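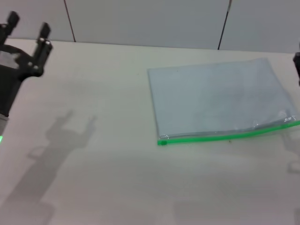 **Ticket 14 - replacement fingers, Stedum bench**
Status: waiting on purchasing
Opened by: Yaryna Zhuravel

Zipper pouches are on the task list through March and we own no spare fingertips. Asking for 4 sets from Clevel.

**Ihor Kuzmenko, 9:15**
Budget line says "grippers, misc." and has room for two sets. Could you manage with two?

**Yaryna, 9:40**
Two grippers, so two sets is one spare each. Lead time is 5 weeks. I can manage, in the sense that I can also sit and wait.

**Ihor, 11:05**
Symonenko lists a cheaper finger. Would that fit?

**Yaryna, 11:20**
Different bolt pattern. We'd need an adapter plate, and the plate costs more than the savings. I checked, it was a fun 15 minutes.

**Ihor, 2:30**
Moved money from the Sutulville travel line. Three sets approved, fourth goes in next quarter's plan. Please send the quote again - the last PDF was page two only.

**Yaryna, 2:34**
Sent. Both pages.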